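We use cookies to improve your experience. By continuing to browse, you accept our cookie policy.

1/ Some news from Haldane College for those who do not read the campus mail. The library on the Sarkley campus will stay open until midnight during the exam weeks. Students asked for this in February, and 746 of them signed the request.

2/ The longer hours begin May 3, 2018. Only the ground floor is included. The upper floors close at the usual time, so please take your books down with you before that.

3/ The late bus to the Prerkeo residence will make four trips each night. The last one leaves after the library closes. You need your student card — the driver will not accept the paper letter anymore.

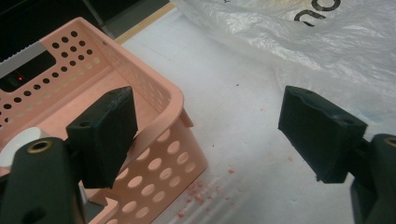

Two black foam pads, a wide gap between them.

4/ Many people ask me about group rooms. There are 19, and you must reserve them in Jida, the same system we use for course registration. If you are late, the room goes to the next group.

5/ I work at the front desk two evenings a week, and I would like to ask one thing. Please do not leave your bag on a chair for three hours to keep the place. Other students also have exams.

6/ The coffee counter will not have longer hours. I asked, and the answer was no. The machines near the east entrance take coins and cards.

Subscribe to our newsletter and never miss an update. Enter your email.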